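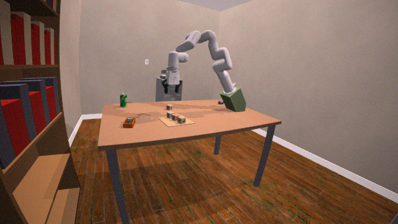 How our club teaches a robot arm to move blocks

Have you ever told someone exactly how to make a jam sandwich? I mean exactly, down to "open your fingers" and "lift your hand higher than the jar"? If you have, you already know a fair bit about programming a robot arm. If you haven't, try it on your mum or dad tonight and bring a tea towel!

I help run the Viltumen Robotics Club, which is for kids in Grades 4 to 7. We don't have a big white arm of our own (I wish!) so we drive one on the computer. It lives in a pretend room, with a pretend table and pretend shelves, and when you press go it moves the way your program tells it to. That kind of pretend world is called a simulation. Pilots learn in them too.

This term's project is called Girix. The kids named it and they won't tell me what it means. The job sounds easy: get the arm to shift little cubes between the table and a flat mat. Then you start, and you find out how much your own hand has been doing all these years without asking you.

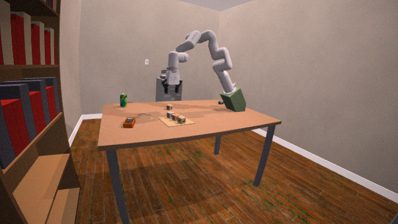

By Chiharu Ogura
8 October 2022

Let's start with the joints. Wiggle your arm. You've got a shoulder, an elbow and a wrist, and they all work together when you grab a biscuit. A robot arm has joints as well, and each one can only turn in its own way. To get the gripper (that's the hand part, with two black fingers) over to a cube, lots of joints have to turn by just the right amount. Anjani Mangundap, who is ten, calls it "doing the noodle", and now we all say it.

Next the arm has to know where the cube is. You and I just look. In our simulation we can give the arm numbers instead: how far across the table, how far back, and how high. Get the height wrong and the fingers close on nothing at all, or they bump the tabletop. Otis once typed 60 where he wanted 6, and the arm reached for a cube way up in the air. We laughed until our tummies hurt, and then he fixed it, and then I did exactly the same thing the week after.

So here is how we write down one move, in plain words, before anybody touches a keyboard:

Open the fingers.
Go above the cube.
Go down.
Close the fingers.
Go up.
Go across to the new spot.
Go down.
Open the fingers.
Go up again.

Most people forget that last one. If the arm slides sideways while it's still down low, it can knock over the cube it just put there. The same goes for the first "go up". Our table has other stuff on it, like a green soft drink can and an orange meter, and the arm doesn't know they're there unless we tell it. It isn't being naughty. It's only following the list.

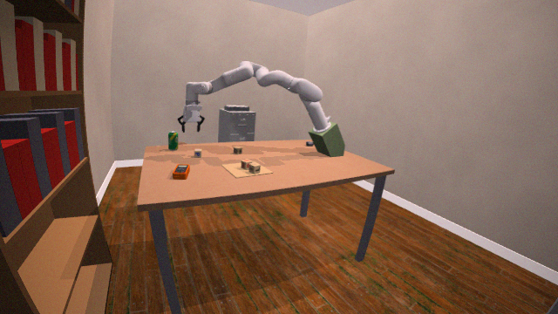 Picture credit: Viltumen Robotics Club, Girix project

Look at how the cubes are spread out in this one. Two are on the mat and two are on the bare table, so a program for this layout needs different numbers from a program where they're nearly all in a row. You could type in new numbers every time, but that gets boring fast. Our older kids are working on a better way, where the program looks up each cube's spot first and then uses the same list of moves over and over. A list you can use again like that is called a function. It's a bit like a recipe that works for any flavour of muffin.

You'll see the mat isn't lined up with the table either. Tomoyo was quite cross about that! But a mat on an angle is good practice. If you want your cubes to sit neatly on it, the wrist has to twist so the fingers match the angle. Hold a pencil case between your finger and thumb and turn your wrist, and you'll feel what I mean.

Want a go at home? You need a friend, a blindfold and four small blocks. Your friend is the robot and you're the program. You can only say things like "forward", "back", "left", "right", "up", "down", "open" and "close". Clear away anything breakable first, and swap over when the robot gets grumpy.

When you've finished, write down the instruction you had to change the most. Ours was "down", because we kept forgetting to say when to stop. Bring your list along to club if you're coming in October and we'll try it out on the arm.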